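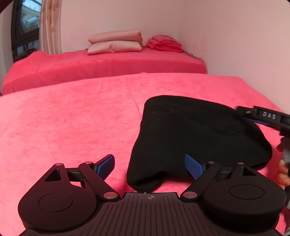 Black knit hat, pink fleece. Upstairs at Parvaneh Talebi's.

The Woman Who Checks Your Decreases

Words by Ursina Wyss
6 March 2024

Parvaneh Talebi has been thanked in the back of a great many knitting books and has read almost none of the acknowledgements. "I stop at the last chart," she says. "After that it's husbands and dogs."

She is a technical editor, a trade most knitters have never heard of and would be lost without. When a designer has finished a pattern, photographed it on a niece and given it a name like Driftwood or Solace, it goes to Talebi, who takes it apart with a pencil. She wants to know whether the stitches you cast on will still be there at the end of row one. She wants to know why the sleeve for the largest size is shorter than the sleeve for the smallest. She once sent a cardigan back to its author with a note that said only, "Where does the second arm go?"

She has been at this for 18 years, most of them in Flenville, in a terraced house on a hill steep enough that the postman leaves parcels with the neighbour at the bottom. I carried one up for her. It was yarn. She put it in a cupboard that already had a good deal of yarn in it and shut the door quickly, leaning on it a little.

"People assume I must be a wonderful knitter," she says, putting the kettle on. "I'm a decent knitter. I'm slow and I hate sewing up. What I am is a pest. You need somebody in the building who is a pest."

Before knitting she was a pest in insurance, at a firm called Steiner, where she read policy wordings for gaps. She describes this as ideal training. A pattern, in her view, is also a contract. One side promises to buy the wool and give up its evenings, and the other promises that there will be a jumper at the end. She left when the office moved to the ring road and the canteen closed. A friend of a friend had written a book of baby blankets and wanted someone to look over the sums.

"Every blanket was wrong. Only by a stitch here and there, but all of them. I wrote her four pages. I thought she'd never speak to me again and instead she sent me her next book."

How does a person who knits beautifully write down something that doesn't work? Talebi has thought about this more than is probably healthy. The hands, she says, correct things the head never hears about. A good knitter arrives at the end of a row one stitch short, tuts, makes one, and carries on. Then she writes down what she meant to do.

"So the jumper is fine. You could wear the jumper to a wedding. But the pattern describes a different jumper, and that one has got a hole under the arm."

Hats are the worst. I had expected her to say lace, or one of those coats with a shawl collar, but she is firm about it. Everybody thinks a hat is easy, so nobody checks. The crown is where it goes to pieces. You divide the stitches into sections and take one away from each until there is hardly anything left, and if the number you began with won't divide, you find out after three evenings, in the dark, in front of the television.

"And a hat has to fit a head. A scarf doesn't have to fit anything. You can get a scarf as wrong as you like and someone will still say how cosy."
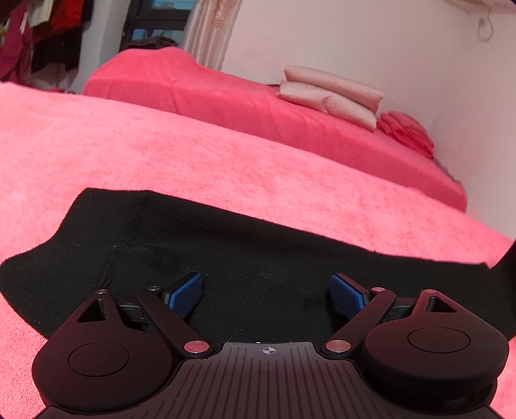 At home in Flenville, where the red pencil lives.

The biggest job she has ever taken on was a stitch dictionary for Ullberg, a small publisher with large ambitions and, at the time, no editor. It had 247 stitch patterns in it, and Talebi knitted a swatch of every one. This took her from one November to the next. Her family were given swatches as coasters. Her sister was given a set as a birthday present, and is said to have been very good about it.

"I dreamt in moss stitch," she says. "I don't recommend it. Nothing happens, and then the opposite of nothing happens."

The dictionary came out with 5 mistakes in it, and she can tell you the page of each. Two of them were introduced at the printer's, she says, in the tone of someone who has been over this before, with the printer. The other three are hers. A man still writes to her every winter about the one on the feather pattern. She answers him every time. They have got on to gardening.

I ask whether designers are ever cross with her. She takes a biscuit and considers it from several sides.

"They go quiet. You send the notes off and there's a silence of a day or so, and then you get an email that begins 'Thank you SO much', with the 'so' in capitals, and you know they've been for a walk."

There was one who did not go for the walk. She won't name him, except to say that he had a beard and a following. He had designed a pullover called Indano, worked from the bottom up with a band of birds across the chest, and Talebi pointed out that in three of the sizes the birds would meet under the left arm with their heads facing the wrong way. He replied that this was a comment on migration. She let it stand and asked for her name to be taken off. The pattern sold very well, and knitters began posting pictures of their armpits and asking one another whether it was meant to do that.
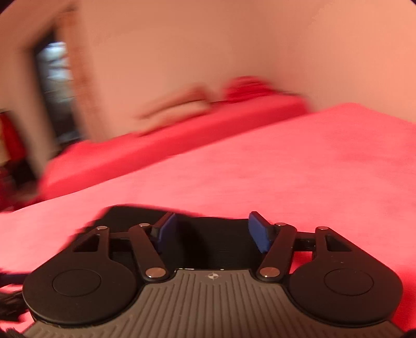 She laughs about it now, but the business bothers her for a reason that has little to do with birds. When a pattern is wrong, she says, the knitter nearly always blames herself. She pulls it back, does it again, counts again, pulls it back again. She goes into the shop with it in a bag and says she's being stupid. Talebi used to help out in a wool shop in the winter and must have heard that sentence most mornings.

"And you'd look at it, and she'd done every single thing she was told. That's what gets me out of bed. Some poor woman at eleven o'clock at night thinking she can't count."

She charges by the hour and admits that the rate is silly. Most of her regulars are people working alone at kitchen tables who make less from a pattern than the wool for it cost them, and she finds it hard to send them a proper bill. Steiner, she points out, never had this difficulty. She has a spreadsheet for checking sizes which she built herself and which she doesn't altogether trust, so she does the sums in it and then does them again on the back of an envelope. When the two disagree, it has so far always been the spreadsheet.

What does she knit for herself? She looks faintly caught. Socks, it seems, plain ones, from a pattern her mother learnt by heart and never wrote down. Talebi has never written it down either. I say that surely she of all people ought to, and she pulls a face.

"I tried once. I got as far as the heel and it didn't add up."

She has 2 pairs on the go, both at the heel. She gets the half-finished ones out to show me, then spots something a few rows back on the one in her left hand, says a short word, and reaches for her glasses. I let myself out. At the bottom of the hill the neighbour had another parcel in, and wanted to know if I was going back up.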